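How to Get a Plain White Work Table Properly Clean (and Keep It That Way)

Sat 23 August
By Esmaeil Shahbazi

I love a white work surface. I'll say that right up front so you know who you're dealing with! Every project looks better on one, you can find a dropped screw in a second, and the whole room feels brighter the moment you walk in. The trouble is that white shows everything: coffee rings, pencil smudges, the gray haze that builds up where your forearms rest. Mine went from bright to dingy so slowly that I didn't notice until I moved a box of Prunine sketchbooks that had been sitting in the same corner since June, and found a perfect clean rectangle underneath. What a shock that was.

So I spent a weekend working out a routine, and it's a good one. It takes a morning the first time and a few minutes a week after that.

What you'll need

Dish soap, the plain kind
Warm water in a bucket, and a second bucket for rinsing
2 microfiber cloths, light colored
Baking soda
A soft old toothbrush
A plastic scraper (an expired library card is great)
Rubbing alcohol, for ink
A dry towel

Before you start, find out what your surface is made of. These steps are for a smooth, sealed top such as laminate or a good hard paint. If you have marble or any natural stone, skip the baking soda and don't let anything acidic near it. If you work on a fabric or vinyl sheet, most of this still applies, but go easy on the alcohol and try it on a corner you don't care about.

Step 1. Clear it all the way

Everything goes. Lamp, pen cup, tape dispenser, the little dish of paper clips. I know how tempting it is to slide things from one side to the other as you go, and I did that for years, and the result was always a stripe down the middle where the two halves met. Put it all on the floor, or on the bed if your work room is also your bedroom like mine was on Paucar Street.

While things are off the table, turn them over and wipe the bottoms. The base of my lamp had a ring of grime on it that was being stamped back onto the table every single time I moved it.

Step 2. Dry pass first

Brush off dust and crumbs before any water touches the surface. Wet dust turns to paste, and paste gets into the seam along the wall, and then you're in there with a toothpick. A dry cloth folded in quarters works well. Start at the back and pull toward yourself, refolding to a fresh side when it looks gray.

Run your palm over the whole top when you're done. Your hand will find dried glue that your eyes missed, especially on white.

Step 3. Lift the stuck bits

Hold the scraper low, nearly flat, and push gently. Dried white glue usually pops off in one piece, which is so satisfying! Tape residue is slower. Lay a warm damp cloth over it for five minutes, then try again. For wax, I put a bag of ice on it until it's brittle and flick it off.

Please don't use a metal blade. I have one long scratch from 2 winters ago, and it collects pencil dust like it's being paid to.

Step 4. Wash with soap

One squirt of soap in warm water is plenty. More soap means more rinsing, and leftover soap dries into a film that grabs dirt. Wring the cloth until it stops dripping and work in overlapping rows, left to right, then do the whole thing again from front to back. Change the water as soon as it clouds.

Step 5. Look at it in soft, even light

Now stop and check your work. Turn off the desk lamp and open the curtains, or use a ceiling light. A strong lamp from one side throws glare that hides stains completely, and even light shows you what's there. What you're hoping for is an even, quiet white, with gentle shading where the light falls off and no marks anywhere.
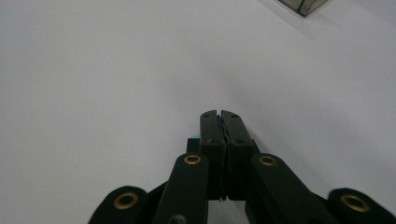 Zarden wrote in to say the light check is better at night with a flashlight laid flat on the table: "You see every bit of grit that way, and I always find more than I expected. Stains I still look for in the daytime." I tried it that same evening and I'm a convert. Flashlight for grit, daylight for stains. Do both if you have the patience.

Step 6. Treat whatever is left

Coffee and tea: mix baking soda with a little water until it's like toothpaste, spread it on, wait ten minutes, and rub in small circles with a damp cloth. Light pressure. Baking soda is mild, but it can still dull a glossy finish if you lean on it.

Ballpoint and marker: a dab of rubbing alcohol on a cloth, with the window open. Blot and lift, then move to a clean part of the cloth so you aren't spreading the ink around. Test a hidden spot first on anything painted.

Pencil: a white vinyl eraser! I was so pleased when I figured this out. Keep one in the drawer.

Edges and seams: toothbrush and soapy water, short strokes, wipe as you go.

Yellowing from sunlight won't come out with any of this. My left corner is a shade warmer than the rest and I've made peace with it. A notebook lives there now.

Step 7. Rinse twice

Clean water, clean cloth, whole table. Then empty the bucket and do it again. The second rinse feels like overkill until you skip it once and find the surface slightly tacky the next day.

Step 8. Dry right away

Use the towel and don't leave it to air dry. In my town the water is hard, and drops left to sit turn into tiny chalky circles. Finish the edge as well, and run the towel underneath the lip where drips hide.

Let it sit for an hour before you put anything back. If you use cork or felt pads, press on new ones while you have the chance.

Keeping it nice

Once a week I do a dry wipe and a damp wipe, and that takes me almost no time. Mugs go on a coaster. Anything with ink or glue gets a sheet of scrap paper under it, and I keep a stack of old Plinden calendar pages for exactly this, since they're big and thick.

I also put back less than I took off. The lamp, the pencils, one notebook. The tape dispenser lives in a drawer now and I haven't missed it.

Next I want to try the same routine on the kitchen shelves, which are also white and in much worse shape. If you have a good trick for cooking grease on paint, send it along!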